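El precio del buffet y otras formas de la fe

Hay restaurantes que se eligen por hambre y restaurantes que se eligen por aritmética. El buffet libre pertenece a la segunda clase. Uno se sienta ya con la cuenta hecha: tanto por cabeza, bebida aparte, postre incluido, y a partir de ahí la cena es un pleito entre el estómago y la caja registradora que el estómago pierde siempre, aunque salga convencido de haber ganado por puntos.

Lo digo con cariño. Llevo desde abril cenando una vez a la semana en el Siqueira, que abrió donde estaba la tienda de lámparas y que ofrece, según el cartel de la puerta, 66 platos. No los he contado ni pienso hacerlo. Sospecho que el arroz blanco, el arroz con ajo y el arroz con una hoja de laurel encima figuran como tres, y me parece justo, porque la hoja de laurel no se ha puesto sola.

Mi amiga Silvana Bragança sostiene que el buffet es la última institución democrática que nos queda. Todos pagamos lo mismo, todos hacemos la misma cola y todos nos quemamos los dedos con la misma pinza. Yo le veo más parecido con el catastro: hay quien llega temprano y se queda con los terrenos buenos, que en este caso son los langostinos, y hay quien llega a las nueve y media y hereda la coliflor. A esa hora la bandeja de los langostinos contiene perejil y memoria.

Lo que me interesa, sin embargo, es lo que el buffet le hace a la gente educada. Conozco a un señor, Mervyn Bramwell, inglés de los que piden perdón a las puertas automáticas, que ante una fuente de costillas pierde hasta el apellido. Construye. Primero una base de patata, luego muros de contención hechos con berenjena rebozada, y dentro vierte lo demás. Ha llevado a la mesa platos que en otros municipios habrían requerido licencia. Cuando se lo comenté me respondió que en Skirstead, su pueblo, las raciones eran tristes, y que estaba recuperando los atrasos.

Tampoco yo estoy libre. La primera noche me serví sushi junto a los canelones, y encima de ambos, por falta de suelo edificable, una croqueta. Me lo comí todo con la cara de quien lo había planeado. Esa misma croqueta, servida sola en un plato pequeño y llamada «bocado de la casa», me habría costado lo que media cena, y la habría elogiado.

De ahí sale mi única tesis seria: el buffet ha sido injustamente despreciado por los que escriben de comida. El gremio perdona cualquier cosa al menú degustación, incluida la espuma, y en cambio al buffet le exige que cada croqueta esté recién hecha, que la lechuga cruja y que el flan no tiemble de más. Leí hace poco una reseña que le reprochaba a un local de barrio «falta de relato». El local daba de comer a familias enteras con dos fogones y una señora. Si eso no es un relato, que venga Cervantes y pida mesa.

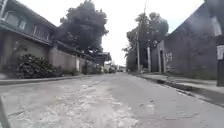
Una calle cualquiera, con el asfalto ya veterano.

Ahora bien, la defensa tiene límites, y el mío es la letra pequeña. «Precio sujeto a cambios sin previo aviso.» «Bebida no incluida de noche.» «Se cobrará suplemento por la comida que quede en el plato.» Esta última me parece una frase magnífica, porque convierte al camarero en inspector y al comensal en contrabandista. He visto esconder medio pimiento relleno debajo de una servilleta con una sangre fría que no se aprende en una tarde. Solange Moura, que lleva la sala del Siqueira desde que abrió, asegura que jamás ha cobrado el suplemento. Mira el plato, mira al cliente y suspira. Dice que el suspiro recauda menos, pero que la gente no vuelve a hacerlo.

También tengo quejas sobre los descuentos. La tarifa de mayores empieza a los sesenta y cinco y la infantil termina a los diez, de modo que a los adolescentes, que comen como una excavadora, se les cobra igual que a mi tía, que cena una aceituna. Propuse en la caja cobrar por apetito declarado, como en la aduana. Me miraron como se mira al que pide el libro de reclamaciones para dar las gracias.

Y luego está la expansión. Al Siqueira le va bien, y cuando a un sitio le va bien alguien le aconseja crecer. Simone Dantas, la dueña, me contó que una cadena llamada Datby le ha propuesto quedarse con el local, duplicar las mesas y poner 166 plazas donde ahora se cabe de lado. Habría pantallas para pedir y una aplicación que da puntos. Con 3,000 puntos regalan un postre, que en un buffet es como premiar a un náufrago con un vaso de agua de mar. Simone no ha dicho que no. Yo, en su lugar, tampoco lo habría dicho, y me molesta bastante entenderla.

Si al final firma, supongo que iré igual, y que me quejaré de la pantalla con la boca llena. Oana Iordache, que hace los postres por la mañana, ya me ha advertido de que el flan no viaja bien y de que en Datby lo traen en cubos. Le pedí que no me diera más detalles antes de cenar. Me puso dos flanes en una bolsa, cosa terminantemente prohibida por el cartel de la entrada, y me mandó a casa.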